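Bramilham Shared Workshop
Jetus Arm Build: Frequently Asked Questions

The following answers apply to members who are building, or wish to build, a Jetus tabletop arm at the Bramilham Shared Workshop. Questions not covered on this page may be sent to the front desk or raised with Perla Ayala, who coordinates the program.

What is the Jetus build?

Jetus is an open set of plans for a small robot arm with a two-finger gripper. Members assemble the arm from purchased motors and parts made in the workshop, then teach it simple tasks by guiding it through them. The plans are maintained by members of the workshop and are revised each December.

Who may take part?

Any member in good standing who has completed the basic tool orientation may enroll. Members under 18 must be accompanied by a parent or guardian whenever the arm is powered. No programming experience is required for assembly. The software portion assumes that the member can install programs and edit a text file.

What does the build cost?

The parts package costs $1,190 and includes motors, the control board, the power supply, the wrist camera and all fasteners. It does not include a computer. Members who already own suitable motors may purchase the remaining parts separately at the front desk.

May I build the arm at home?

Yes. The parts package may be taken home once it is paid for. Members building at home are asked to bring the finished arm in for an electrical check before its first powered run. Kianoush Jafarzadeh conducts these checks by appointment, usually after 6 p.m.

How many people may share one arm?

Up to four members may register as a team. One of them must be named as the responsible party for storage and for any damage to workshop equipment.

Which objects should be used for the first grasping exercises?

Beginners should start with a single object of moderate size on a clear part of the table. Small citrus fruit is well suited to this stage. It is inexpensive, and the peel shows pressure marks, so the member can judge whether the grip force is set too high. Fruit that has split must be removed and the fingers wiped before work continues.

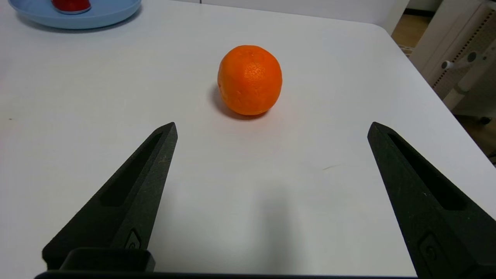

Once the arm can pick up and release an object reliably, the member may move on to placing it in a container or on a dish. Glass and ceramic items are not permitted until a supervisor has signed off on the placing exercise. Objects containing liquid are not permitted at any stage.

How should the wrist camera be adjusted?

The camera should be angled so that both fingertips and the object are visible with the gripper fully open. Any change in the angle after recording has begun will make the earlier recordings less useful, and members should tighten the camera screw before each session. The overhead lights should be set the same way each time.

How many recordings may I store?

Each team may keep up to 2,000 recordings on the workshop server. When the limit is reached, new recordings will be refused until older ones are moved or deleted. The workshop does not keep backup copies.

What are the safety rules?

The stop switch must be within reach of the operator. Hands must stay off the table while the arm is powered, and objects may be repositioned only after the motors have been disabled. Long hair and loose sleeves must be secured. An arm may not be left running unattended, even for a short time.

The gripper closes but does not hold the object. What should I check?

Confirm that the finger bolts are tight and that both fingers reach the center at the same moment. If one finger arrives early, repeat the centering procedure in the Stivar control software. If the object still slips, report the problem to Iraís Olvera, who can check the motor for wear.

Where may the arm be stored?

Arms that are bolted to a base may be stored on the shelves in the Becerra Room. Power supplies must be unplugged and labeled with the name of the responsible party. Items left without a label are moved to the front desk and may be claimed there during regular hours.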